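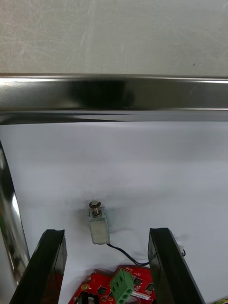

Solenoid standing plunger end up on the paper liner.

Plostdale Bench Forum > Teardown and Parts Sorting
Thread: Paper liner in a steel tray, yes or no
Views: 3,299

neusa_b
10 Jul 2024
I am writing the parts-sorting sheet for our bench and want comments before it gets laminated. The layout is a stainless tray with a rolled rim, plain white paper on the floor of the tray, and one part per quarter. Yellow bins go on both sides of the tray. Parts move from tray to bin by type: boards, solenoids, cable, harness.

Points I would like checked:
Paper against bare steel for a populated board.
Whether the solenoid should stand or lie down.
Whether wire bundles should be tied before they go in a bin.

Neusa Bezerra

ohm_sweet_ohm
Bare steel is wrong for anything with exposed solder joints. If a capacitor still holds charge, the tray shorts it. Paper fixes that. Paper does nothing for static, so don't write "ESD safe" on the sheet.

flatpack_relay
Disagree on paper. It slides on polished steel and it sheds fiber into connectors. I use a dissipative mat cut to the tray floor and grounded through 1 megohm. Ours is a Sterkero mat and it has been in the same tray since October.

neusa_b
Noted. The paper is replaced with every batch, so smudges and grit leave with it. A mat has to be cleaned. I also want a white background: small black connectors are easy to lose against gray steel. 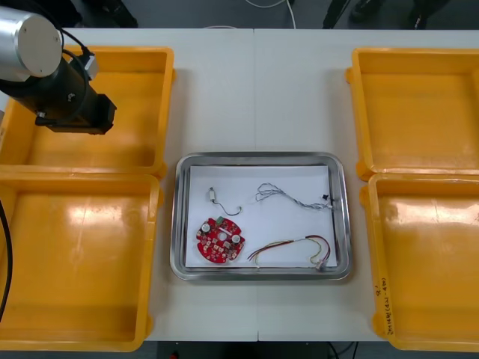

On the one-per-quarter rule, the reason is the loose ends. Twisted cable spreads, and if a harness is next to it with no gap, the strands cross and you lift two parts when you wanted one. I keep the board in the lower left and the wire on the right. Small leaded parts go upper left.

flatpack_relay
The rule works until somebody has a long cable. Then it takes up the whole upper half and the upper left quarter is gone.

ohm_sweet_ohm
Coil it. Or use a bigger tray. 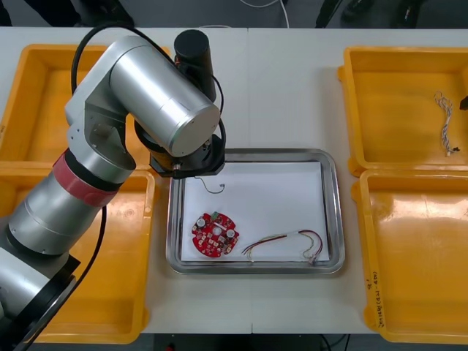 Cleiton Brandão
Section moderator, Teardown and Parts Sorting

Moved from General, title edited. A few remarks while I am in the thread.

Pick up a round board by its edge. The notches in the outline give a grip without touching the components. Don't lift by the capacitors or the green connector. Electrolytics tear off their pads with less force than people expect.

Check the capacitors with a meter before the board is put in a tray of any kind. A resistor across the terminals takes 3 seconds and settles the bare steel question.

Wire goes in last and comes out first.

flatpack_relay
Wire last, yes. Wire first out, no. I empty the board first because it is the part that gets damaged if a connector drags across it.

Cleiton Brandão
If the connector drags across it, the wire was placed too close. Keep it to the top and the right.
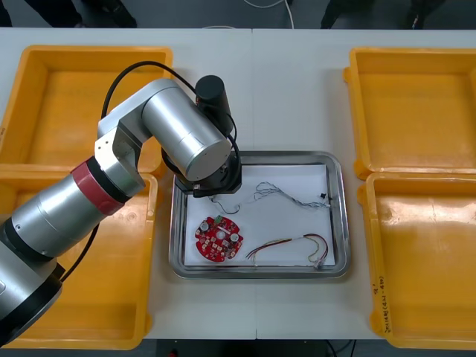
Board lower left, twisted wire across the upper half, multicolored harness lower right.

tistano_bench
We run the Tistano sheet, which lists solenoids as "lay flat, lead straight." Standing them on end saves paper area, but a tall part on a small base tips when the tray is bumped. The spring and plunger are then free to catch on a lead.

neusa_b
Lying flat, the round ones roll. The boxy frame type stands well enough. I will write "stand if the base is square, otherwise lay flat."

ohm_sweet_ohm
Fine by me. On tying: one loose twist tie per bundle, none on anything shorter than a hand. Tight ties put a set in thin strands.

brito_parts
Do you label the bins or the tray? With 500 pieces in a batch we label the bins, front face only. Labels on the tray rim peel.

neusa_b
Bins. Revised wording so far: paper liner, new sheet each batch, no ESD claim, capacitors checked first, one part per quarter unless the cable is long. Order of removal is still open. I'll leave both versions in the draft and see which one the bench follows.

flatpack_relay
They will follow whichever is printed on top. Put the board first.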